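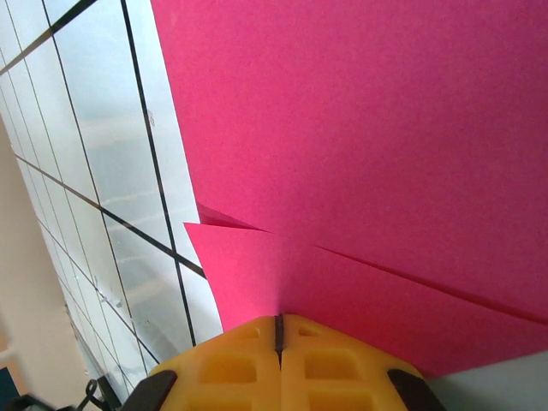

Skemer soft finger set, two finger version – review after one budget cycle

Rating: 4 out of 5

Quick one, we're closing out the equipment list for next year and I promised to post something before I forget the numbers.

Background. Small paper goods shop, folders and gift packaging mostly, colored stock. We wanted one arm that could pick up, hold and fold sheet without chewing it. Total approved for the cell was $3439 on top of the arm, which we already had. That has to cover fingers, wrist camera, mounts, spares, cables, and whatever you forgot. You will forget something. We forgot cables.

Looked at three. Brorov suction head, Friesen flat jaw, and these. Suction was out fast, great on a single flat sheet, useless once there's a cut or a fold in it and air gets under. Friesen jaw is a nice piece of metal, but it leaves a line on coated stock and the lead time was 11 weeks. Skemer was in stock.

What you get: pair of yellow fingers, pocketed all over in a kind of honeycomb pattern, black rubber pads, a bag of screws, and a setup sheet that could of been longer. $47 for a replacement pair. That price is the reason I'm writing this. At $47 you can plan on fingers as a consumable, put them on the same line as blades and tape, and never have to ask anyone for a signature in the middle of the year.

How they do on paper. Good. Pink cover stock is what we test with, bright stuff, the camera has no trouble finding it. Pinching a lower flap right at the edge is the move we care about most, with a slit running across the sheet above it, and the fingers are narrow enough to go in there and hold on to the flap. You can get a faint crease straight above the center of the grip. Fine for us, it's on the fold side. If your selling flat sheets or prints, test first on your own stock.

Corners are the weak spot. At the end of a cut the paper likes to tuck under itself, you get a little dark triangle of folded over stock poking out, and the fingers can't do anything about that. Not really Skemer's fault. Budget time for it though. I put in zero hours for tuning the approach angle and used up most of a week.

Wrist view. We bought the Sonura mount with the camera looking down at the fingertips. Get it at the same time, don't do what we did and order it second, you pay shipping twice and re-do all the cable ties. The fingers do take up the bottom middle of the view so plan your approach from the side you need to see. And the glare! We work next to a clear panel with a black grid on it and it throws pale streaks. A cheap diffuser helps, add it to the list now.

Wear: on our second pair. First one lasted 50 shifts before the grip started slipping on glossy stock. Pads are sold seperately, which I only found out after tossing the whole first pair. Check the pads before you throw anything out.

What I'd put on the sheet if I was starting over:

Two spare pairs, day one
Extra pads
Camera mount, same order as the fingers
Cables, longer than you think, plus clips
Diffuser
A week of somebody's time for tuning – put it in as a cost or it comes out of production

Minus one star for the setup sheet and for hiding the pads three pages deep in the store. Also the carton was huge for what's in it.

Would buy again, already have. Heavier board I can't speak to, we only run light stock. Will update in January when the new order shows up.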